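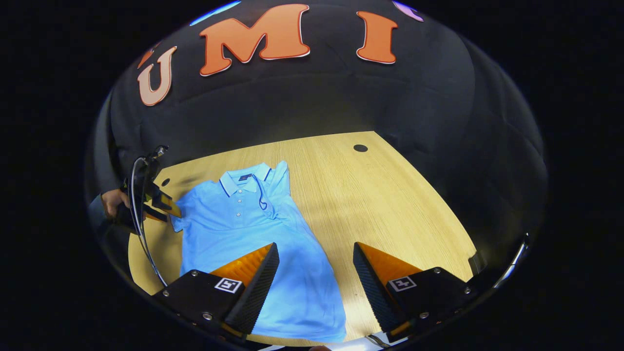
Rinirix fingers vs. Mosteck fingers for cloth
Posted by Ifeoma Oyewole, January 5, 2020

I've had both finger sets on my hand-held grippers over the holidays and I am so happy with how shirts are going now! Sleeves used to be my nightmare. I'd close on the cuff and get either nothing or half the tabletop's worth of friction. With the Mosteck set (hard tips, no pad) I logged 509 pinches on polo sleeves and dropped far too many. Swapped to the Rinirix ones with the ridged inner face and the soft orange pad and it feels like a different tool. I can come in low at the cuff with the left, keep the right open over the body of the shirt, and just go.

Still undecided on the wide lens. I love seeing both fingers and the whole shirt at once, but things get pretty bendy out at the rim.

dropleg_dan
Keep the wide lens. I went narrow in March and lost sight of the other gripper every time my hands moved apart. Went back within a week.

kettlefish
Disagree with Dan, sorry. If your tags on the fingers are readable, you already know the opening, and a narrower lens gives you far more detail on the fabric edge. That's where pinches are won or lost. Also, which cloth? Knit polos are easy mode. Try a dress shirt.

Ifeoma Oyewole
Knit only so far, fair point! I have a stack of dress shirts coming from the Skendton swap shelf and I'll run the same test. Tags read fine in the middle, by the way. They only get flaky when my left hand drifts way out.

mulberry_9
How are the pads wearing? Mine started peeling at 1339 closes.

Ifeoma Oyewole
I'm at 3578 on the right pair and they're still stuck down. I did rough up the backing with sandpaper first, so maybe try that?

kettlefish
Ok, that's better than I expected. I still think the Mosteck tips beat them on anything thin. Post the dress shirt numbers and I'll eat my words if I have to.

dropleg_dan
Has anyone run the Rinirix fingers with the Mofokeng controller? Mine buzzes when it's nearly closed.

mulberry_9
Yes, drop the hold current to 63 percent. Buzz went away on mine.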